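Jikikアーム セットアップガイド(部員用)
第3章 布つかみ課題の準備と教示

最終更新:2022-05-10 書いた人:Sânziana Ene

第2章までで、アームの固定と非常停止の確認は済んでいますよね?まだの人は戻ってください。この章では、Gundenholmロボット部の定番になりつつある「布つかみ課題」を、電源投入から最初の記録が取れるところまで一気にやります。6月の校内発表会でも同じ手順でやるので、新入部員は一度は自分の手で通しておいてくださいね。

アームの愛称がJikik、教示ソフトがPop、記録をためておくサーバーがDokoraです。先輩たちが好き勝手に名付けたので由来は私も知りません(知っている人がいたら部室のノートに書いておいて!)。

3.1 用意するもの

・Jikik本体とグリッパー
・Popの入ったノートPC
・課題用の布(灰色のものが基準です)
・たたんだタオル1枚(練習の最後に使います)
・部のプラスドライバー

布は棚の2段目の箱に入っています。洗濯したてでパリッとしている布だと折り目が強く残って、つかんだときの形がいつもと変わってしまうんですよね。私は軽く手でもんでから使っています。

3.2 電源を入れる前に

1. 机の上を片付けます。飲み物は絶対に置かないこと。
2. 手首のブラケットのねじを指で触って、ゆるみがないか見ます。ゆるんでいたらドライバーで締めます。締めすぎ注意です。
3. 手首まわりのケーブルに余裕があるか確認します。ぴんと張っていたら、結束をいったん外して輪を大きめに作り直してください。
4. 非常停止ボタンを、操作する人の利き手側に置きます。

注意:ケーブルの輪を小さくまとめすぎないでください。見た目はすっきりするんですけど、手首を回したときにコネクタの根元へ力がかかります。去年これで1本だめにしたのは私です。

3.3 起動とPopの接続

1. 本体の電源を入れ、関節のブレーキが外れる音を待ちます。
2. Popを開いて「接続」を押します。ポート番号は3176のままで大丈夫です。
3. 画面左上の表示が「待機」になったら、「原点へ」を押します。
4. アームが止まるまで、手を机の上に出さないでください。

メモ:接続に失敗するときは、だいたいPCが別のWi-Fiにつながっています。Popを入れ直す前にそこを見てください。入れ直すと設定が全部消えて、みんなに恨まれます…。

3.4 布をつかませる

いよいよ本番です!最初は二人一組でやりましょう。一人がPopを操作して、もう一人が布の様子を見ます。

1. 布を机の中央に広げます。きっちり四角でなくてもかまいません。
2. Popの速度を15%に下げます。慣れても、この課題では21%より上げないこと。
3. グリッパーを開いた状態で、布の真ん中の上まで動かします。
4. 少しずつ下ろして、指先が布に触れたところで止めます。
5. 布の真ん中を軽く寄せて山を作り、手を引いてから「閉じる」を押します。
6. ほんの少しだけ持ち上げて、一度止めます。

ここで焦って高く上げたくなるんですけど、ぐっと我慢です。布のすそが机についているくらいの低い位置で、指にどうかかっているかを横から見ます。布がグリッパーを包むようにかぶさってしまうと、指先がどこにあるのか本当に分かりにくいんです。 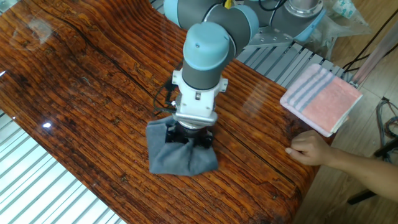

見る方向を変えてもつかみ具合がはっきりしないときは、そのまま持ち上げずに「開く」で放して、手順3からやり直してください。やり直しは恥ずかしいことでも何でもないですよ。私が初めてやった日なんて、一回もまともに持ち上がらないまま部活の時間が終わりました。

注意:布を手で直したいときは、必ずPopの表示を「一時停止」にしてから。動いている最中に指を近づけるのは禁止です。速度を落としてあっても、挟まれればちゃんと痛いです。

7. つかみ具合がよければ、こぶし二つ分の高さまで上げます。
8. そのまま横へ動かし、布を下ろして放します。
9. 「原点へ」で戻します。

3.5 記録を残す

うまくいった回も失敗した回も、両方残します。失敗のほうがあとで役に立ったりするので、消さないでくださいね。

1. Popの「記録を保存」を押します。
2. 名前の欄に、自分の名字と布の色を入れます。
3. 「Dokoraへ送る」を押して、完了の表示を待ちます。

今の時点でDokoraには844件を超える記録がたまっています。名前が空欄のまま送られたものがけっこう混ざっていて、整理するのがなかなかつらいです。お願いだから書いて!

3.6 うまくいかないとき

布がすべって落ちる
閉じる力を一段だけ上げます。それでも落ちるなら、つまんでいる量が足りないので山をもう少し高くします。

指が机に当たって止まる
下げすぎです。Popでエラーを解除して、上方向にだけ動かして逃がします。横に動かすと机に傷が入ります。つやつやの天板なので、傷はかなり目立ちます。

天板の照り返しで布の端が見えにくい
立つ場所を変えるか、手前の照明を一つ消してみてください。

アームが途中で固まる
非常停止が押されていないか確認して、問題なければ第2章の再起動手順へ。二回続けて固まったら、その日は使うのをやめて私に連絡をください。

3.7 慣れてきたら:タオルで練習

布で三回続けて成功したら、たたんだタオルに挑戦です。厚みがあるぶん、手順4で止める高さが変わります。最初は必ず布のときより高い位置から探ってください。たたんだ角をつかむと持ち上げた途端にほどけることがあって、それはそれで見ていて楽しいんですけど、記録としては「失敗」で保存をお願いします。

終わったらグリッパーを開いて原点に戻し、Popを閉じてから本体の電源を切ります。布とタオルは箱へ戻しておいてください。タオルの置き方を自動でそろえる設定は第4章に書きました。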